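Two Arms and a Cork Board: Our Robotics Club Gallery

Welcome to the Morkutdale robotics club page! I finally sat down to get this gallery going, so pull up a chair.
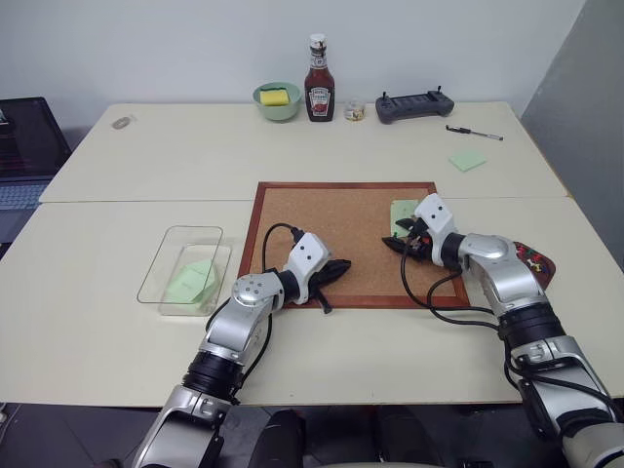
Sticky note practice on the cork board, both arms in on it. Spare notes in the glass dish, pins in the red tray.

I love this one because it's so much like our regular afternoons. If you walk in after school, this is pretty much what you find: two arms, a cork board, and a bunch of us leaning in from the sides holding our breath.

The project is called Stimer. We picked the name back in September from a hat full of much worse names, and by the time anybody thought to ask what it meant we'd already put it on the sign-up sheet. The goal for the year is a bulletin board job. The arms take a sticky note, put it on the board where it belongs, and pin it so it stays. A kid in second grade can do it without looking. We have been at it for months (and I've got the notebook to prove it, all 82 pages).

Paper is awful, by the way! I came into this thinking the pins would be the hard part. Then I spent my first three meetings trying to get one note off a stack without bringing its friends along. Sticky notes bend, they curl at the bottom, and they stick to whatever they feel like sticking to, including the gripper. Blocks and cups have spoiled us all. If you're starting a club and want an easy first month, stack some cups. If you want to argue with your teammates over which corner of a square is the best corner, come do paper.

A few people at the open house asked how we run practice, so here goes. We work in pairs, one person for each arm, and the pair does 40 tries before they swap out. Somebody else keeps the tally and writes down anything odd. Then the next pair sits down and tells everyone how the last pair was doing it wrong (lovingly). Our best streak so far is 4 clean notes in a row, pinned and everything, and yes, there was screaming. The room next door came to check on us.

We're up to 351 tries in the log for this part of the project. I'm the one typing them into the spreadsheet, so if you see me around school looking a little glazed over, that's why. The notes column is the fun bit. My favorite entry just says "no" with three underlines.

Our next big thing is the Zornen Challenge in the spring, where every team gets a table, a time limit and a household job to show off. We went last year with a sorting project and came home with a nice ribbon and a long list of things to fix. This year I want us to get through a whole board with no restarts. The Huamán Library is letting us do a practice demo in their community room before that, and you're all invited, bring your little brothers and sisters, they ask the best questions.

New members are welcome any time and you don't need to know how to code. I didn't! Come by at 3:30, wear closed shoes, and keep your sleeves out of the way of the arms. Snacks are on the back counter, and please put the lid back on the pretzels.

More pictures once I get them off my phone.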